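4.2 Market reaction to rating changes

We collected 571 rating changes issued by two brokerages, Fullholm and Zama, on listed makers of industrial and consumer machinery. A change counts as a downgrade if the new rating is at least one step lower than the last one published. Reiterated ratings were dropped, even when the price target moved. The last change in the sample is dated 4/7/22.

For each event we took the closing price on the day before the note and compared it with the close 5 trading days later. Returns are net of the sector index. When both brokerages moved on the same stock inside that window, we kept the earlier note only, which removed 16 events from the tests below.

Downgrades were followed by lower net returns in both groups of stocks. The drop was larger where the share price had risen sharply in the month before the note. Upgrades showed a weaker pattern, and for the larger firms we could not separate it from zero. This held for both brokerages, although Zama's notes tended to come out after the market close and Fullholm's before the open.

Two firms, Başaran and Ukura, account for a large share of the extreme returns. Both trade in low volume, and a single large order can move the price for several days. We ran the tests again without them — the sign of the downgrade effect did not change, but its size fell.

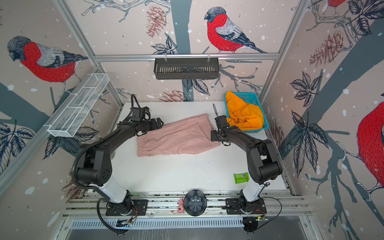

Figure 2. Two-arm tabletop setup with folded pink clothing and a teal basket.

A further concern is that ratings often change close to earnings reports. Many of the June notes fall in the same week as company guidance, and the price then reflects both. We therefore added a marker for any event within 2 days of a report. Its coefficient is negative for downgrades, and the main estimate stays close to the one without it. Section 4.3 turns to trading volume.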